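How to Request and Consult Prison Records at the Utthorpe Record Office

This guide is intended for readers tracing a prisoner, warder or matron who appears in the registers of the former county gaol at Utthorpe.

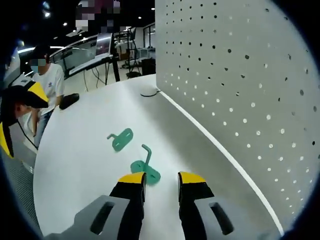

The gaol collection consists of 132 bound volumes, together with loose papers transferred from the house of correction at Andent. Most volumes are arranged by date of admission, and only a few have a surname index. Readers should therefore try to establish an approximate year before they visit.

Step 1. Find a starting date

Begin with the printed calendars of prisoners tried at the assizes and quarter sessions. These give the name, age, offence and sentence of each person. Where no trial can be found, consult the local newspapers on microfilm. Debtors were not tried in the same way and are listed separately.

Step 2. Identify the volume

Look up the year in the Baird handlist, which is kept at the enquiry desk. Note the full reference, including any letter after the number. Volumes 38 and 98 are too fragile to be handled and may be seen on microfilm only.

Step 3. Place your order

Complete one request slip for each volume. Readers may order up to 4 volumes at a time. Orders received after 3.30 p.m. will be produced on the next working day. Papers from Andent are held at the Trarkberg store and must be ordered in advance.

Step 4. Read the entry

Enter the register number in your notes before copying anything else, as the same number was used in the punishment book and the surgeon's journal. Spellings of surnames vary, and ages were often recorded as the prisoner gave them. Common abbreviations include "H.L." for hard labour and "disch." for discharged.

Step 5. Record your source

Cite the office, the collection, the volume and the folio. Pencil only may be used in the reading room. Copies for publication require written permission, and the form is available from the enquiry desk.

The reading room closes for stocktaking each May.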